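Thread: Plandar two-arm bench kit, anyone running one on soft goods?

tarn_hollow
I run a small hat and accessories shop (mostly online, and returns are eating me alive). I've been looking at the Plandar tabletop kit, the two-arm one that comes on the rail with the wrist cameras. Eklund sells a single-arm setup for less and their rep swears one arm is plenty. Has anyone used the Plandar for floppy stuff? All the demos I can find are blocks and bottles.

benchrat20
Yes! We've had ours since November and I've been dying for someone to ask. We do hats too, bucket hats and caps, sorting and stacking them after inspection. Setup took me 2 evenings, and one of those was me hunting for the right hex key. Walls and rail go together first, then the arms bolt to the rail, then you run calibration and go make coffee.

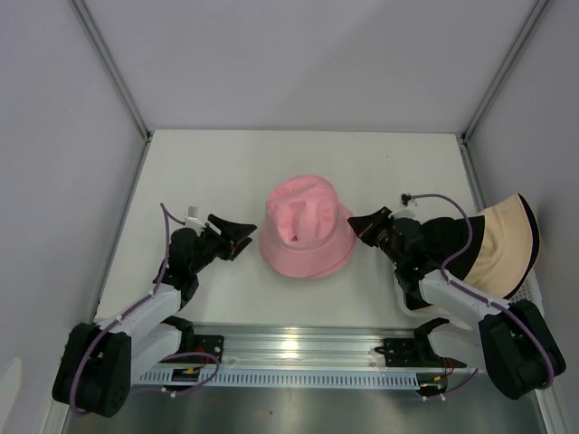

Soft goods are where I think this kit is really fun. A bucket hat has no fixed shape, so every pickup is a new problem, and you want to be able to come at it from both sides. The pink one with a gripper waiting on either side is pretty much our standard start. The arms are quick to teach too: you lead them through the job yourself, save the run, do it again with the hat turned a bit. After 90 runs on one style ours was good enough that I stopped hovering over the stop button.

Milo_K
90 runs sounds like a lot of hand-holding for moving a hat. I have the Eklund single arm with a suction head and it took me an afternoon.

benchrat20
On what, though? Suction on woven straw is miserable, we tried it. If your stuff is smooth and flat I believe you completely.

Milo_K
Shoe boxes, so fair enough. Still think the second arm is mostly there for the price tag.

benchrat20
I'd have said the same before I used one! Where it pays off is mixed bins. We put a black hat in with the beige ones and the pink ones and let it work out the order, and having a second arm to hold or nudge saves so many botched grabs. The cable routing is also nicely done, long loops that leave the wrists free to turn.
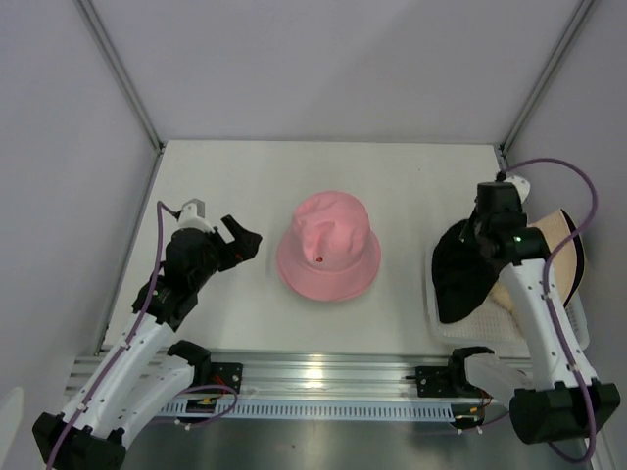
Lovisa Løken: I'd push back a little on the mixed bins. We rent the same kit through Skollden and dark fabric is its weak spot. Black caps on a white table are fine, black on black is a coin toss. Better lighting helped us a lot, but budget for it, since the lamp in the box is junk.

benchrat20
Good point, and I should have said we swapped the lamp in the first week. We've also got stacking working now, which I'm stupidly proud of. One hat over another, crown up, brims more or less lined up. It's the job I thought would never work.

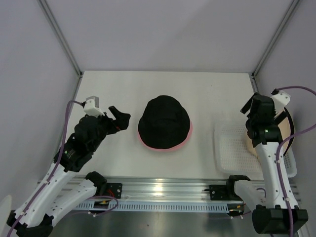 The trick was to slow the last bit of the move way down and have both grippers back off before anything else happens. Ours used to rush the release and drag the top hat sideways. There's a setting for it on the motion page, called settle time, and the default is much too short for cloth.

tarn_hollow
This is so helpful, thank you. How are the wrist cameras? The Vurnau add-on costs nearly as much as an arm and I can't tell if it's worth it.

benchrat20
Skip the Vurnau for now. The stock wrist cameras are sharp enough that I can read stitching and fabric texture when a hat is up close, and that's all I need for checking seams. 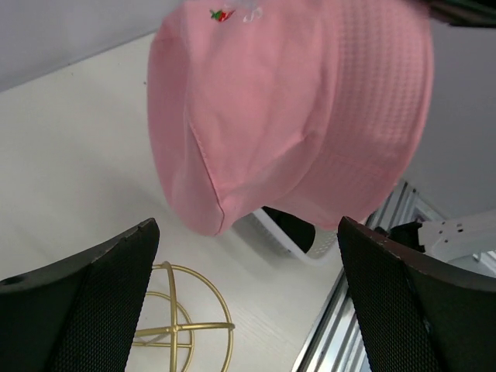

What they don't do well is anything far across the table, so keep a fixed camera up high as well. I also wipe the lenses every morning, lint gets everywhere with this stuff.

Lovisa Løken: Agree on skipping the add-on. I'd put the money into spare finger pads. We've replaced ours 3 times.

Milo_K
Three times?? That's my argument for suction right there.

Lovisa Løken: They're cheap and it's a five-minute job. I'd still rather have fingers for brims.

tarn_hollow
OK, I'm going to ask Skollden about a rental before I buy anything. Does the rental come with the walls, or only the arms and rail?

Lovisa Løken: Walls included when we got ours. Ask for the newer gripper screws, the old ones strip.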